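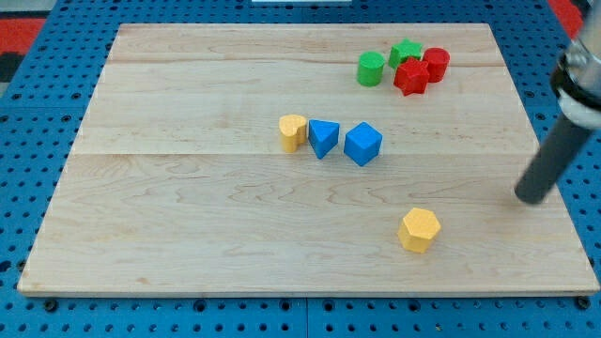

Foam blocks on a wooden board.

The Slick at Koppel

The satellite said there was oil off Koppel, and Torbjørn Viklund did not believe the satellite.

He had reasons. In January it had found a spill at Skestow that was a patch of calm water with a cloud shadow lying across it, and two boats had spent a day looking for something to clean up. The company that sold the images, Nosura, sent a nice letter. The letter used the word "learning" four times.

"It's 173 square miles," said Adoración Cabello. She had the printout flat under her elbows so the fan wouldn't take it. "That isn't a shadow."

"It was 252 yesterday."

"So it's shrinking."

"Or somebody drew the line in a different place."

She let that go. They had shared the upstairs office at the harbor for six years and she had learned which of his remarks wanted an answer. Downstairs the ice machine dropped its load and started over.

The well belonged to Zukard. Zukard had put out a statement at breakfast saying there was no leak, and another before lunch saying the leak was small. Torbjørn had both of them pinned over his desk, one above the other. He didn't believe those either, which Adoración said was at least fair of him.

"Who do you believe?" she asked.

"Bring me a jar of it."

So they went out in the pilot boat, the two of them and a kid at the wheel who wanted to know if this would take all afternoon. The water was gray past the breakwater and then it was a different gray. Torbjørn leaned over the rail and sniffed. Diesel, but that was their own engine. He made the kid shut it off.

They drifted. A gull sat on the water and looked all right. He hated that, a gull looking all right, because he knew the papers would want a picture of it one way or the other.

"There," Adoración said.

He looked where she was pointing and saw sea. Then the boat swung a little and the light came in low, and there was a skin on it, thin as what you get on a puddle at a gas station, pink and then green and then nothing. It went on as far as he cared to look.

"Could be from a ship," he said.

"Could be."

"Ships flush their tanks out here. They've always done it."

"Then it's from a ship," she said, and handed him the jar.

He lay down on the deck to reach. The first try got him mostly water. The second got him water with a faint brown thread that slid up the glass and stuck when he tipped it. He screwed the lid down hard, dried the outside on his shirt, and took the pen from behind his ear. On the label he wrote the place, and May 4, 2023, and his initials. Under "contents" he wrote "unknown."

Adoración read it over his shoulder.

"Unknown," she said.

"The lab hasn't seen it yet."

"Torbjørn, you have it on your sleeve."

He looked. It ran from the cuff halfway to the elbow. He rubbed it with his thumb and it spread. The kid asked if he could start the engine now, and Torbjørn told him to wait, and took a second jar out of the bag.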